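Search this guide
Enter a keyword
Go

Section 4. Setting up the round timer and the corner lights

February edition
By Yatziri Carrillo

This section explains how to set up the Stida round timer in a boxing or kickboxing gym. Please read all steps one time before you begin. For a gym with one ring, the whole work takes less than one hour. If your gym has two rings, finish the first ring completely and then repeat the steps for the second.

Before you start

You need the timer unit, two corner lights, the wall bracket, the remote control and a step ladder. The cables for the corner lights are marked R (red corner) and B (blue corner). Do not exchange them. The timer will still work, but the warning lamp will show in the wrong corner, and this is confusing for the coaches during sparring.

4.1 Mounting the timer

1. Choose a wall which both corners can see. In our gym in Wolturdale we used the wall opposite the entrance, and the boxers on the heavy bags can read it too.

2. Hold the bracket on the wall and mark the holes with a pencil. The distance between the two outer holes is 364 mm. Measure it again before you drill.

3. Fix the bracket with the long screws. Pull on it with your hand. It must not move.

4. Hang the timer on the bracket and push it down until you hear a click.

CAUTION: Do not mount the timer above the ring ropes or in a place where a skipping rope can hit it. The front cover is not made for impact.

5. Connect the power cable last. The display shows 00:00 and the bell sounds one time.

Note: If the bell does not sound, the volume wheel under the unit is probably at zero. Turn it to the right.

4.2 Setting the rounds

1. Press MODE until the word ROUND is blinking.

2. Use the arrow keys to choose the length of the round. For adults we use three minutes, for juniors two minutes. Check the rules of your own federation before a competition.

3. Press MODE again and set the rest time. The usual rest is one minute.

4. Press MODE a third time and set the number of rounds. The maximum is 40. For open training, when people come and go, you can leave it at the maximum and stop the timer by hand.

5. Hold SAVE until you hear two short sounds. Now the setting stays in the memory also after a power cut.

Note from Hermenegildo Becerra, head coach: Set the warning signal to ten seconds before the end of the round. Beginners often drop their hands when they hear it, so tell them from the first day that the round continues until the bell.

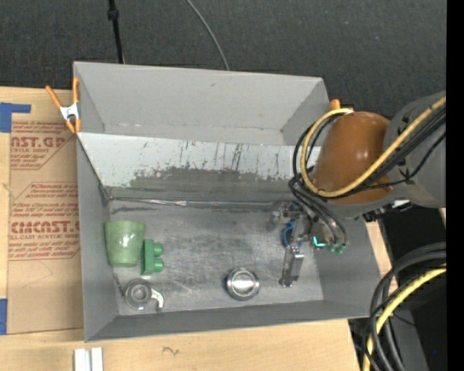 4.3 Connecting the corner lights

1. Switch off the timer.

2. Lead cable R to the red corner and cable B to the blue corner. Keep both cables under the ring platform and fix them to the frame with cable ties.

CAUTION: Never lay a cable over the floor where boxers walk or do footwork drills.

3. Push each plug in until it stops and turn the ring on the plug to the right.

4. Switch on the timer and press TEST. Both lights become green, then yellow, then red.

5. If one light stays dark, see error code 1040 in Section 7. If both stay dark, check the fuse on the back of the unit.

4.4 Locking the remote control

Enter the code 2603 and press LOCK. After this only START and STOP will work. To unlock it, enter the same code again. Please change the code before the first training, and write the new one in the gym book.

Contact: Nurby Gym Equipment, customer desk | Copyright Nurby | Back to top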